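How Does a Computer Remember a Whole Movie?

Hi again! Last time I promised I'd tell you about files, and then I got a letter from a reader in Endholm who asked me something even better. She wanted to know how a movie can fit inside a computer when the computer isn't getting any bigger. Good question. I had to go and ask my friend Alun Sayce, who writes video programs for a living, to make sure I had my facts straight.

Let's start with a secret. There are no moving pictures inside a movie. None! A movie is a big pile of still pictures, and the computer shows them to you so quickly that your brain glues them together. If you've ever drawn a stick man in the corner of your notebook and flipped the pages, you've made one yourself. Lots of videos use 30 pictures every second. So one minute is 1,800 pictures, and that's before anybody has even said hello.

Now, every one of those pictures is made of tiny colored dots called pixels. The computer has to know the color of each dot, and it writes the color down as numbers. That is a LOT of numbers. I tried it at home with a short clip of my dog Humphreys chasing a leaf. Saved the long way, with every single dot written down, it took up 2688 megabytes. (A megabyte is a million bytes, and a byte is a little piece of computer memory, big enough to hold one letter like Q.)

Then I pressed the "compress" button in a program called Skurix, went to get a sandwich, and came back to a file of 54 megabytes. Same dog, same leaf! Where did all the rest go?

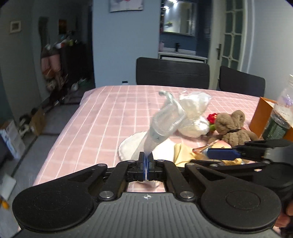

A plastic bag on the move

What the program did was look for things it didn't need to say twice. Suppose you're describing your bedroom to your grandpa over the phone. You tell him about the bed, the rug, the window and the cat. A second later he asks, "And what does it look like now?" You wouldn't start over with the bed! You'd say, "The same, but the cat moved." A video program does the same thing. It saves one whole picture, and for the next few it mostly saves what changed. The whole pictures are called key frames.

So which kind of video squashes down best? One where not much happens. A sleeping turtle is perfect. A snowstorm is terrible, because all those flakes keep going in different directions and the program has to keep up with them. In February I filmed snow out of my kitchen window and that one only got down to 161 megabytes, even though it was no longer than the dog one.

There's another trick too, and it's a bit sneaky. Your eyes are much better at noticing light and dark than at noticing small changes in color. The people who invented video compression knew this, so the program throws away some of the color information and hopes you won't miss it. Usually you don't. But if you squash a video too hard, you'll see it – the sky goes stripy, and faces turn into little squares. I once squashed Humphreys so hard that he looked like a brown staircase with ears.

The program that does the squashing is called a codec. It's two words stuck together, coder and decoder. The coder packs the video up and the decoder unpacks it when you press play.

Something to try: get a pad of sticky notes and draw a ball bouncing, one drawing per note. Now count how many notes have something on them that the note before didn't have. If you drew a house in the background, did you get tired of drawing it over and over? That's why codecs were invented.

Next time: Bonifacio Ortuño, age nine, wants to know why videos stop and do that spinny circle thing. I've got some ideas, but I'm going to ask Alun first.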